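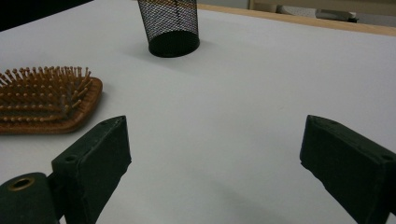

Petites astuces du coin coiffeuse : brosses en bois, pots en métal, table blanche

Vite fait, parce qu'on me redemande la même chose tous les mois. Comment nettoyer une brosse en bois sans la fichre en l'air, quoi faire du pot à crayons qui traîne, et comment garder une table claire à peu près claire. Notes prises en vrac, complétées au fil des essais.

La brosse plate en bois (picots bois)

Règle numéro un : pas de bain. Jamais. Le bois gonfle, le coussin se gorge d'eau, et après ça sent le chien mouillé. J'en ai tué deux comme ça.

D'abord les cheveux. Les enlever à sec, avec un peigne à queue ou une aiguille à tricoter passée entre les rangs. On part du bord, on remonte vers le manche. Si c'est très feutré : petits ciseaux à ongles, couper la nappe de cheveux en deux dans la longueur, puis tirer chaque moitié. Doucement sur les picots à boule, une boule qui saute et ça gratte le crâne ensuite.

Ensuite la poussière grise, celle qui colle au pied des picots. Vieille brosse à dents, sèche au début. Puis à peine humide, une goutte de shampoing doux dans un bol d'eau tiède, on trempe la brosse à dents, on secoue bien, on frotte. On rince pareil, brosse à dents trempée dans l'eau claire et bien secouée. Pas sous le robinet.

Séchage : picots vers le bas, sur une serviette, toute une nuit. Picots vers le bas, j'insiste, sinon l'eau descend dans le coussin par le petit trou d'air. Pas de radiateur, pas de sèche-cheveux. Le bois fend.

Le manche et le dos, une fois tous les deux mois : trois gouttes d'huile (lin, jojoba, ce que vous avez) sur un chiffon, on frotte, on essuie le surplus. Si ça poisse encore le lendemain c'est qu'il y en avait trop. Réessuyer. Bois verni : laissez tomber l'huile, un chiffon à peine humide suffit.

Fréquence : les cheveux chaque semaine, le nettoyage complet une fois par mois. Cheveux gras ou laque, tous les quinze jours. 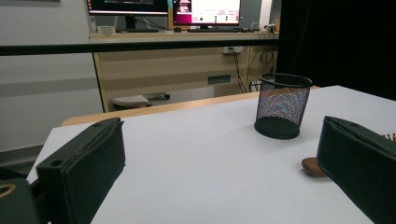 Et tant qu'on y est, ne pas jeter la brosse au fond d'un tiroir avec les barrettes. Les picots prennent des coups de travers et finissent couchés. À plat, picots en l'air, ou debout dans un pot si le manche est assez long. Pour le pot, voir plus bas.

Le pot à crayons en grillage

Vous en avez forcément un, noir, en maille métal, récupéré d'un bureau. Très bien pour les brosses, l'air passe, rien ne moisit au fond. Mieux que le gobelet en plastique, cent fois.

Problèmes connus :

La poussière dans les mailles. Brosse à dents encore (pas la même !!), ou un pinceau plat. Passer de l'intérieur vers l'extérieur. Pour le gras de cuisine ou la laque : eau chaude, liquide vaisselle, dix minutes, rincer, secouer fort, puis essuyer tout de suite. Le fond retient l'eau dans le pli du bord, c'est là que la rouille démarre.

Les épingles qui passent au travers. Un rond de feutrine au fond. Tracer autour du pot au crayon, couper deux millimètres en dedans. Ça amortit aussi le bruit.

Il bascule. Normal, une brosse lourde dans un pot léger... Mettez une poignée de galets propres, ou posez la tête de la brosse contre le mur. Zhenhua Wan m'a donné une autre solution : deux pots attachés dos à dos par un collier de serrage. Moche mais ça tient.

Il raye ou il marque la table. Quatre pastilles de feutre sous la base. Les changer quand elles sont noires, sinon c'est elles qui marquent.

La table blanche

Mate, donc elle boit tout. Traces de mascara, fond de teint, encre. Dans l'ordre :

Eau tiède + savon noir, microfibre. Suffit presque tout le temps.

Si ça reste : pâte de bicarbonate, très peu d'eau, laisser cinq minutes, essuyer sans appuyer. Tester dans un coin d'abord ! Sur un plateau mat on peut lustrer une zone sans le vouloir et ça se voit à contre-jour.

Encre de stylo : alcool ménager sur un coton, tamponner, jamais frotter en rond. Rincer derrière. Tenir l'alcool loin du chant en bois s'il y en a un, ça blanchit le vernis.

Le chant bois justement. L'eau s'infile entre le bois et le plateau. Essuyer à sec après chaque lavage, un coup de chiffon le long du bord, dix secondes. Miettes coincées dans le joint : cure-dent en bois, pas la pointe du couteau.

Autre chose, l'huile de la brosse. Toujours huiler sur un torchon et pas à même le plateau. Une auréole de lin sur du blanc mat, j'y ai passé une soirée de février, elle y est toujours un peu.

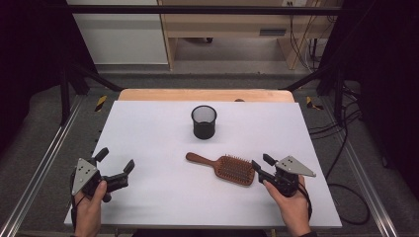 Atelier Tarnatwood – Équipe Entretien & Petites Réparations

Suite, les questions qui reviennent.

Un picot est sorti de la brosse. S'il est entier : pointe de colle à bois, remettre avec une pince à épiler, laisser une nuit sans toucher. S'il est cassé dans le coussin, laissez, un de moins ne change rien.

Le coussin s'est décollé sur un coté. Colle néoprène très fine, serrer avec des élastiques larges, pas de serre-joint, ça marque le bois.

Vinaigre sur le bois ? Non. Sur le métal du pot, oui, dilué, si le calcaire s'installe. Rincer et sécher derrière.

Peut-on désinfecter ? Un peu d'alcool en spray sur les picots, de loin, une fois de temps en temps. Pas sur le coussin si c'est du caoutchouc naturel, il craquèle.

Poux à la maison : là je ne bricole pas. La brosse en bois, on l'isole dans un sac fermé et on demande au pharmacien combien de temps.

Prochaine page : les peignes en corne et les tiroirs qui coincent. Il me reste à retrouver mes notes sur la paraffine.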